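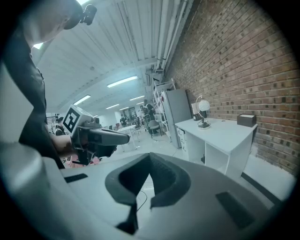
Furkthorpe, main room. White corrugated ceiling panels with ribs and beams, pale floor.

2019-05-22

Ceiling and light, continued from the last entry.

Josiane Barbier wants a decision on the ceiling before the July shutdown. Options are still the same: leave the corrugated panels bare, or hang absorber under them. Spent the morning on light readings and the afternoon on sound.

Light. Meter at bench height, sensor flat, body kept clear of the sensor. Bench 4 reads 471 lux with everything on. The target on the Besson sheet is 600 for fine work, so bench 4 is short. The benches nearer the door are over target and I did not write down every value; they are in the meter log under today's folder. White panels and a pale floor help more than I had allowed for. I held a dark blanket over the floor next to bench 4 and the reading dropped at once. I take that as an argument against the charcoal floor mats in the Undov quote. If mats are needed for standing comfort, ask Undov for the light gray.

Any absorber hung under the panels needs to be white or close to it. The sample from Clukano is a mid gray felt. Taped it to a board, held it overhead on the pole, and the bench reading went down while it was up. One board is a small area so I would not scale from that. Asked Clukano for the same felt in white. No reply yet.

Sound. Hand claps from the center of the floor and from the corner by the sink. There is a flutter at the center, clearly audible, between ceiling and floor as far as I can tell. Much weaker in the corner. The corrugations do not break it up as well as I expected – the profile is probably too shallow at the frequencies that bother people. Speech across the room is tiring after an hour. Josiane noticed the same thing and moved her phone calls to the corridor.

Fixing. The beams are the only thing I would hang from. Do not drill the panels. The drawing we have shows the beams but not the fasteners, and the spacing on it is wrong at the door end. I measured with the laser from the floor and marked the corrections on the print in pencil. The print is back in the flat file, second drawer. Beam clamps would do the job and leave no holes. Check the flange thickness before ordering, I could not get a caliper on it from the stepladder.

Floor. Cables on the floor should be taped down or run along the wall by the end of the day, same rule as before. A thin dark cable shows up well enough on a pale floor but it still catches a cart wheel. The old tape by bench 2 left residue. Citrus cleaner lifted most of it, a plastic scraper the rest. Do not use the steel one, it scratches the coating.

To do:
Repeat the light readings after dark. Daylight was not excluded today.
Chase Clukano for white felt and a fire rating.
Get the tall ladder and measure the flange.
Tell Undov no charcoal mats.
Second clap test with 2 boards up, recorder this time – my ear is not a measurement.

Meter is back in its case. Battery is at half, spare in the drawer with the tape.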